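Mellwood Residents' Forum: Shared Kitchen Rules

C_Escobar
Members are asked to comment on the proposal that cutlery be returned to the tray after use. 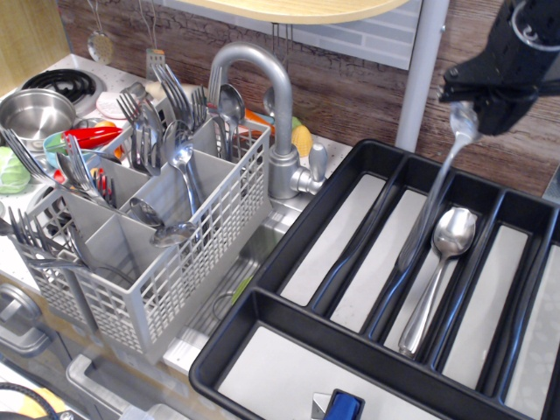
Cutlery tray, with a fork and a spoon

h.schmieder
I support the proposal. Drying should remain the duty of the person who cooked.

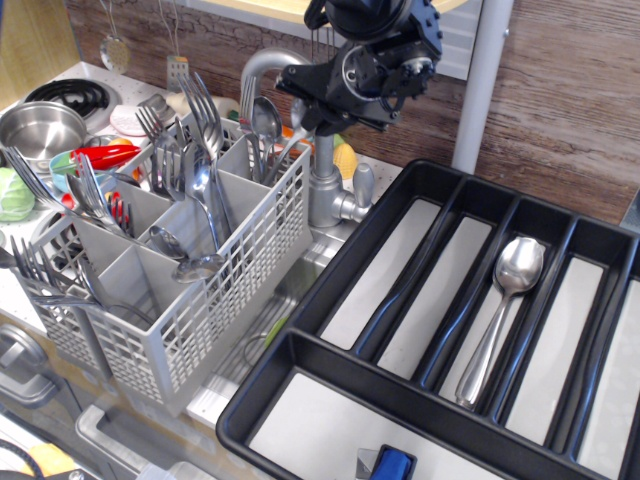 Mellwood, 16/01/2025
urquijo_c
I must disagree. Flat 32 eats late, and the basket should be permitted to stand overnight.

h.schmieder
Overnight, yes. Not all weekend.

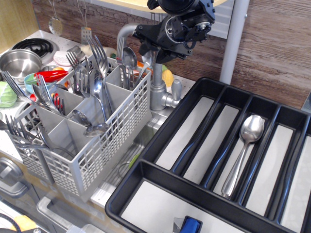 Noelia Carrasco, House Secretary
Both views are noted. The present rule stands until the September meeting.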